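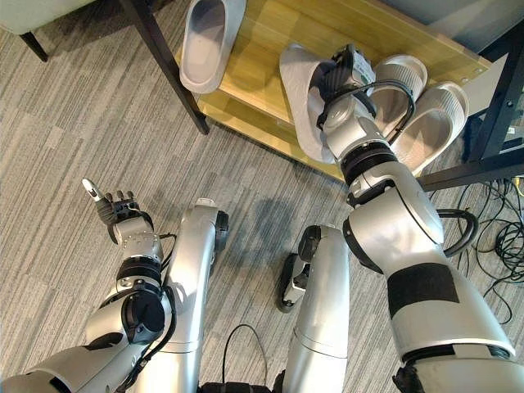
How much shelf does a pair of open-toe slippers need? Mine take 30 cm of depth with the heels at the edge, and less if they stand upright against each other.

I measured because the old rack in the hall, a Torholm, had slanted wire tiers and anything with a smooth sole slid off it. The replacement is a wood shelf on a black metal frame. It went up in January and has had one adjustment, to the feet at the wall end, where the carpet is thicker.

Current arrangement: white ribbed slippers at the right, light grey toward the back, bare wood between. The gap is for guests' shoes. Asnakech Ayele suggested storing pairs sole to sole, which saves width but means picking up both to get one. I went back to flat.

Maintenance is a dry cloth every 7 days. Slippers shed more lint than shoes do, and it collects along the back rail. No wax so far. The Celness oil I had left over from the desk darkens pine too much, and I haven't tested it on this wood.

Still to do: the cables on the floor by the frame need a clip or a tray.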